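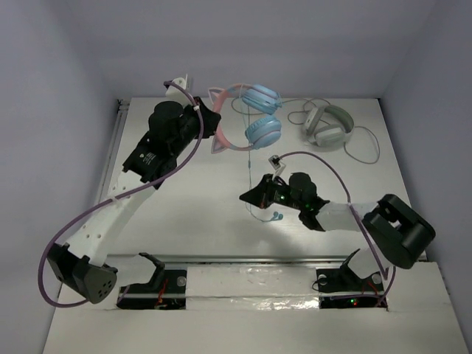 Cat-ear headphones and earphones on the off-white bench top.

Audio bench, Rembridge workshop: gallery

The pages below cover the headphone and earphone bench at Mandville. Stock is sorted by type, inspected, and sent to the shelves at Cisircombe. The bench log stood at 1,020 entries at the end of March.

Surface
Flat, off-white top with a slight sheen. Pale walls on three sides keep small parts from going over the back. The top is wiped down before each batch. No solvent is used.

Headphones
Over-head sets are logged first. The headband is checked for splits along the inner curve, then opened to full width 4 times. Sets with shaped headbands, cat ears included, are held at the band and never by the ears, as the joint is the usual point of failure.

Earphones
Logged after the headphones. Wired pairs are coiled with a loop no tighter than 50 mm across and left untied. Tips are removed and bagged by size. Odd tips go in the Lu tray.

Sorting
Anything with a cracked shell goes to bin 101 and is not tested. Sets with worn pads stay in the batch; pads are replaced at Cisircombe.

Lighting
Overhead, diffuse. Shadows on the top are soft, which suits checking pale plastics. Black shells need a hand lamp held low and to one side.

Next in the gallery: pads and cushions, then plugs and adaptors.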